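4.2 Local coverage of missing-person cases

We coded every story the two papers ran on missing adults, 173 in all, from first notice to last mention. The Serrano paper carried most of them. Penira ran fewer but longer pieces, usually with a relative quoted high up.

Pattern is clear enough. First story is short, police language, a height and a jacket color. Second story brings in family. After that the case either ends or drops out of the paper - 28 cases had no closing story at all. We checked these against county records where we could and will come back to them in Section 5.

Source of the quote matters. Where a family had set up a fundraising page, reporters lifted from it directly, often without saying so. Morenike Adebisi coded these separatly, and her notes are the basis for Table 2.

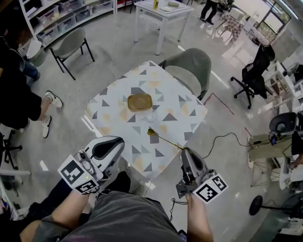 Figure 2. Handheld grippers at a table with a patterned cloth.

Length was harder to compare. Skukness, the archive we used for the Serrano stories, strips out sidebars and sometimes joins two briefs into one. Median for a first story was 244 words after cleaning. Follow-ups ran longer when the person had some public role (teacher, broadcaster, coach) and the gap held in both papers.

Tone we left mostly alone. Lev Melnychuk tried a sentiment pass in November and the scores were noise, the word "loved" pulled everything up. Dropped it. Hand codes only from here on, with disagreements setled by a third reader.

Comments

deskrat: Did you count obituaries as closing stories? Would change the drop-out number a lot.

M. Adebisi: Only if the paper's own staff wrote them. Paid notices are out.

prairie_ed: Worked at a weekly like these. We dropped cases because the police stopped calling back.

Related items
Who gets a second story? Notes on follow-up reporting
Police bulletins as news copy
Coding guide, version 2

Contact: Prellness Working Papers | Copyright Prellness | Back to top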